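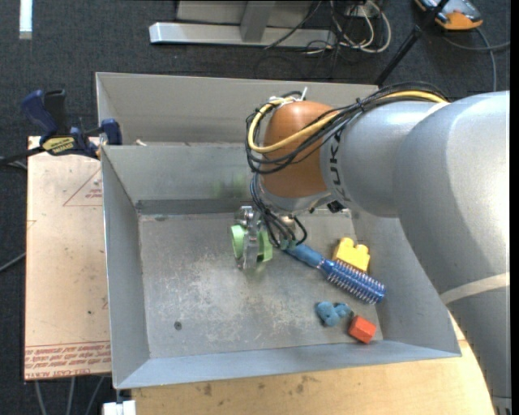

Bin cell, gripper above the tray: hairbrush, yellow block, two smaller items.

From: Annelies Koster
To: tarnaro-dev
Date: 1 October 2023
Subject: Re: [tarnaro-dev] grasp planner rejects candidates near right wall

Gerrit Van der Linden wrote:
> With the brush and the yellow block touching, segmentation returns one
> instance and the planner scores the pair as a single long object. Out of
> 2677 candidates, 146 survive the collision check, all on the handle.
> Is the wall margin too large, or is the mask wrong?

Both. The merged mask moves the centroid toward the wall, and the margin then drops every candidate on the barrel side. Please rerun with split_by_color enabled and leave the margin at its default. If the block comes back as its own instance, the margin is a separate ticket.

Also check the depth input. The bin floor is scuffed metal and the filter leaves holes over the worn patches. Those get filled from the nearest valid pixel, so the floor plane can tilt. I fit the plane from the empty-bin scan now; the change is in branch plane-prior, 2 commits, not reviewed yet.

Bart, the cable bundle at the wrist is still missing from the collision model. A capsule would do.

Annelies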